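Home | Forums | New posts | Members | Log in

Handover timing: waiting for the human to let go
2 August 2020, started by darcy_gauthier 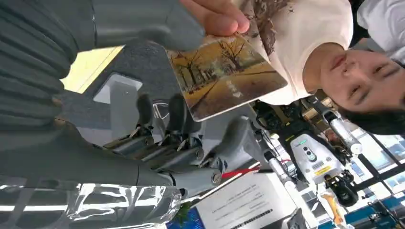
So we have been at card handovers since before the spring, and I finally have a number I'm willing to say out loud in front of you people. The short version of the method: the hand doesn't close on a position cue. It closes partway, stops, and waits until the person's pull on the card changes. Only then does it finish the grasp. We called it "wait for the let-go" in the lab notebook and the name has sadly stuck.

100 handovers per condition. With the fixed timer (close on contact, count, tug) we got 35 failures. With the wait, 4. A failure is a dropped card, a bent card, or a person saying "hey."

Cards are a mean little object. They weigh nothing, they flex, and glossy ones slide off a plastic fingertip like they have somewhere better to be. If you tune on a block of wood and then switch to a card you get to start over. Ask me how I know.

Code is a mess, will share once Randa stops laughing at it.

---

kirkow_bench wrote:

Nice drop. My question is the obvious one. Did the same people do both conditions, and in what order? After fifty goes with a robot hand any person with a pulse has learned how to feed it. You may have measured that your lab mates are trainable.

---

darcy_gauthier wrote:

Same people, order shuffled in blocks. We did worry about that. Within the wait condition the failures don't bunch up at the start, but with four of them I could claim they bunch up anywhere I like.

---

ardalan_a wrote:

I'm going to be the grump. "Waits until the pull changes" is doing a lot of work in that paragraph. Changes by how much? Over how long? On our setup the friction in the finger joints is bigger than anything a card could ever do to a fingertip. I spent most of last winter trying to read a light pull through motor current and what I read, mainly, was the weather.

---

darcy_gauthier wrote:

Fair. We don't use motor current for it. There's a thin pad on two of the fingertips and we look at the shear signal, high-passed, over a short window. The threshold gets set per session by having the person hold and release a card a few times first. Yes, that is calibration. No, I didn't put it in the first post. I was enjoying myself.

---

ardalan_a wrote:

So the result is "a sensor beats no sensor."

---

darcy_gauthier wrote:

The timer condition had the same pads on. It used them to detect contact. The only thing that changed is what happens after contact.

---

ardalan_a wrote:

OK that's better than I thought. Put it in the first post.

---

Randa Darwish wrote:

I wrote the logging for this so let me add the part Darcy skipped. The wait condition is slower. A lot of people stand there holding the card while the hand holds the card, each being very polite to the other, and it can go on for quite some time. We put in a timeout. If it times out the hand opens and backs off, and that got logged as "no handover" and is NOT in the four.

I argued for counting those. I was outvoted by one person with admin rights.

---

kirkow_bench wrote:

How many timeouts?

---

Randa Darwish wrote:

32 in the first version. After we made the hand give a small tug at the halfway mark most of them went away, and the 100 Darcy is quoting is from the version with the tug. I don't have the recount for that one yet.

---

kirkow_bench wrote:

So the method that waits for the person works best once it stops waiting for the person.

---

darcy_gauthier wrote:

I would like to report this post.

More seriously - the tug is a prompt, it isn't the grasp. It's what a person does when you're handing them something and you've drifted off. The hand still doesn't finish closing until the release shows up in the shear. But yes, the timeouts belong in the table and I'll put them there.

---

debashish_s wrote:

We ran something close to this at Marstead with pill boxes and small envelopes. Two things that may save you a month.

The pinch direction matters more than the object. If the person holds the top edge and the robot comes from underneath, gravity is on the robot's side and everything looks great. Have them hand it over sideways and our rate fell apart. I'd want to see that split before believing any single number.

Also, look at where people's eyes are. Ours watched the fingers for the first dozen tries, then they got bored and started chatting, and the release got sloppy and early. Bored people are the real test set.

---

darcy_gauthier wrote:

Pinch direction is not in the log. It's all in the video though, so somebody gets to go through it by hand. Randa, how is your September looking?

---

Randa Darwish wrote:

Full.

---

arash_n wrote:

Lurker here, I work on the Jafarzadeh side of things where the objects are heavier and the people are wearing gloves. Would the shear trick survive a glove on the human? My guess is yes, the pad is on your end and it shouldn't care what's pulling. But gloves stick, and a sticky release is going to look like two releases.

---

debashish_s wrote:

It will. We saw double peaks with tape residue on the envelopes. We ended up taking the second peak and ignoring the first, with no justification I'd defend in public.

---

ardalan_a wrote:

Finally, a methods section I can trust.

Darcy, if you post the raw shear traces I'll run them through my filter and tell you whether your threshold is doing anything a plain moving average wouldn't. I have a suspicion, and I'd be fine with being wrong about it.

---

darcy_gauthier wrote:

Traces will go up Tuesday, timeouts included, in whatever format Randa's logger thinks is normal. First post edited to mention the calibration and the pads.

---

Randa Darwish wrote:

It's a CSV. You have been told this.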